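Service diary, Noltau download library
21st March

The morning was given to the release queue. Three installers were held back overnight and have now been scanned again. Two were cleared. The third, the Bulach font manager, remains on hold until its publisher replies about the unsigned setup file.
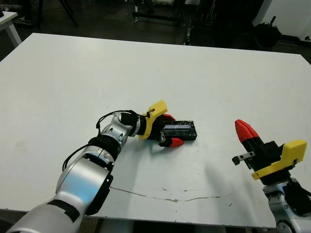 The warning label on held downloads was reviewed before noon. Readers have complained that the present gray label is easy to miss. A stronger color was agreed, a bright yellow like that of the bracket on the left arm, with black lettering. The label will go live with the next page update.

Mirror service

The Viltidholm mirror was out of step with the main server by 13 files. All were copied again and their checksums compared – no further errors were found. The fault has appeared before, in January, and a full report has been requested.

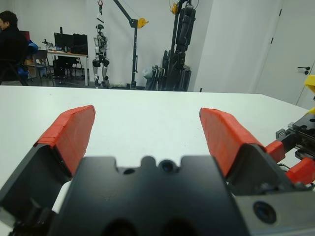

Reader reports

The inbox held 142 messages, most of them on the Sydorenko backup tool, whose newest version asks for a restart twice. A note has been added to its page. Older versions stay available.

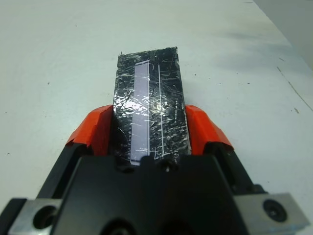

Carried forward

Bulach reply. Viltidholm report. License texts for the 235 archived titles are still to be checked – work resumes tomorrow at the letter M.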